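Section 4: Your First Practice Stitch on the Tosero

Okay, the arms are bolted down and the Goltix software is talking to them, so now we get to the fun part! I wrote this after 54 practice runs (and plenty of dropped needles), last updated 31/01/2023.

1. Set the motion scale to 40 percent. You can go faster later - please don't yet.

2. Bring both grippers in from opposite sides until they're near the same end of the cut.

3. Take the curved needle in one gripper and leave the other one closed and free.
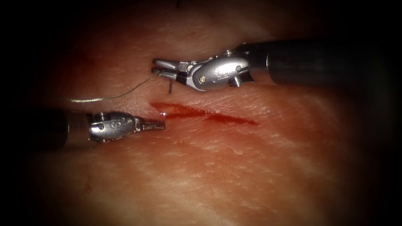
4. Lower the needle slowly, point first, and let the wrist do the turning. If you push with the whole arm you'll drag the pad along with you.

5. Pull the thread through in short tugs. I use 50 cm lengths, and anything longer gets tangled on me.

CAUTION: Before you close the jaws, look for thread looped around the wrist. Stop and back it off by hand control, very gently.

Note: a needle you've set down on the pad is easiest to pick up near its middle. 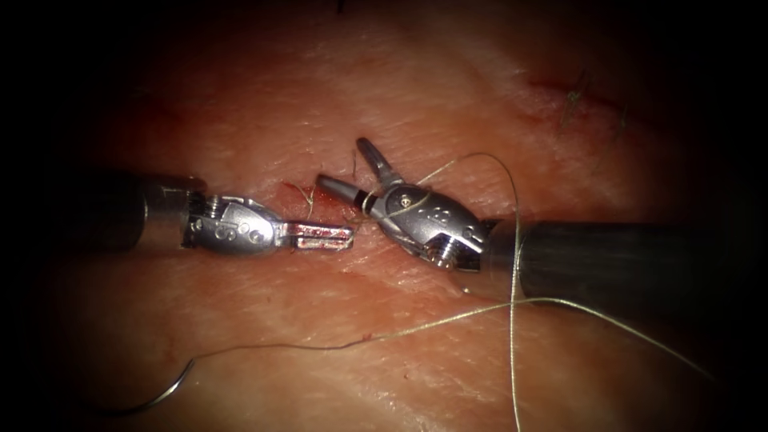

Tamsin Ferreira wrote in to say she opens the jaws wide and rolls the wrist back before she moves the arm at all, and the loop usually slides free for her.

6. Park both arms and save your run.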